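Kategorie: Werkstattbuch / Besuche & Vorführungen

11. März 2022

Tag der offenen Tür bei Skarneo, Aufbau in Halle 2. Gekachelte Zelle, zwei Arme auf gemeinsamer Profilschiene. Vorführaufgabe: Stifte und Werkzeug in die Schale sortieren, Mikrofone und Kartenschachtel bleiben als Störobjekte liegen. Ablaufsteuerung von Musero, Stand November.

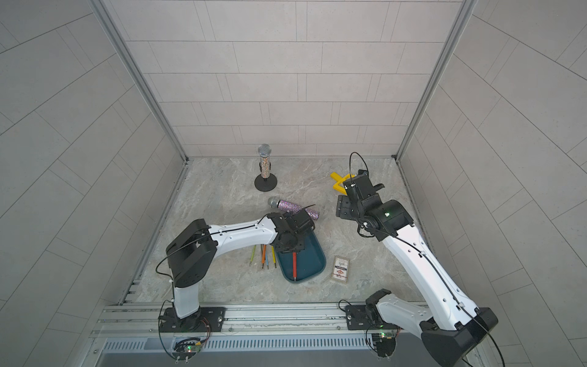
Taktzeit laut Aushang 99 s pro Durchgang, selbst nicht gestoppt. Runde Griffe sind für Parallelbacken ungünstig — bei Koskela hatten wir dasselbe Problem und haben am Ende die Backenbeläge getauscht. Nach Belagmaterial gefragt, Antwort steht aus.

Kalibrierung vor jeder Gruppe neu, Protokoll Nr. 611 eingesehen. Abweichung der Handkamera nicht angegeben.
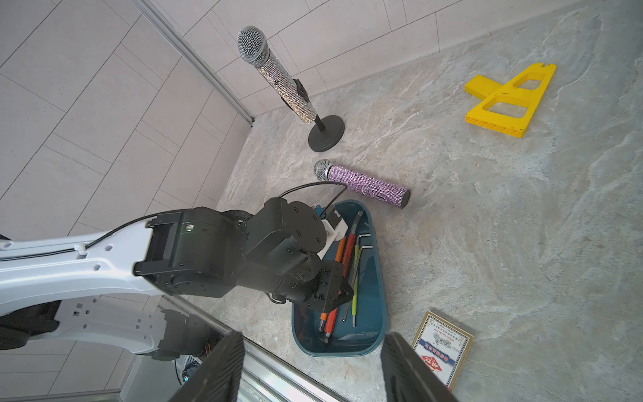
Kabelführung: Clips auf der Oberseite des Arms, Schlaufe am Gelenk. Für unseren Brimach-Aufbau übernehmen, aber mit kürzerer Schlaufe. Wartungsintervall 2.000 Zyklen, Zählerstand nicht gefragt.

Offen: Preis der Schiene, Lieferzeit, Schnittstelle zur Musero-Steuerung.

Zuletzt aktualisiert: am Tag des Eintrags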